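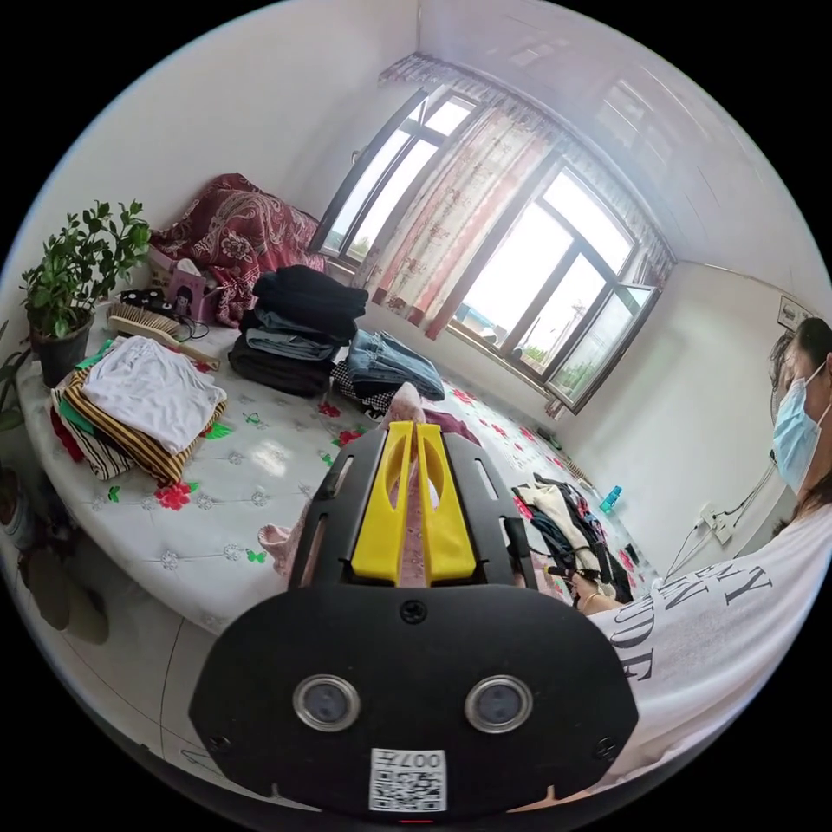 Piles on the flowery sheet, with the jeans and the checkered one next to each other and the cream, black and floral heap still waiting its turn.

Laundry Thursday at Drumosstead

Hi again! This page of the gallery is all bedroom, so if you came for the garden you want the page before this one. I've been sorting clothes at the Drumosstead house since February, one bed's worth at a time, and Noreen Lenihan has heard me say "next week" a lot.

My system, if you can call it that: everything gets dumped on the bed, the easy things get folded first, and whatever is left goes in a heap until I've had coffee. Denim and darks go toward the back. I always start with jeans. They fold flat, they stack, and ten minutes in you feel like a person who has her life together!

A few notes for the regulars who write in:

The sheet with the red and green flowers. White background, so every bit of lint shows up on it, but I love it and I'm keeping it. Olaia Rivas wants one for her place in Nundstead. Mine came from a market stall in Figueroa, so good luck, Olaia.

The red paisley quilt. I leave it bundled in the corner while I fold. One of these days it's getting a proper shelf.

The yellow and black stripes. Yes, I'm keeping those too. It's under the white one in the pile on the left and I won't be taking questions.

The wooden hairbrush. It lives wherever I last put it down, and on folding days that means next to the clothes.

The curtain. Sheer, pink and white, flowers again (I know, I know). I like folding by the windows with one open, even when it's chilly, and the plants seem to like it over there as well.

Next up is the hall closet, and then the coats, which I'm dreading. If anybody near Gerkavley can use winter things, send me a note before I start bagging. I've got 40 hangers to give away too, and you can have those any time.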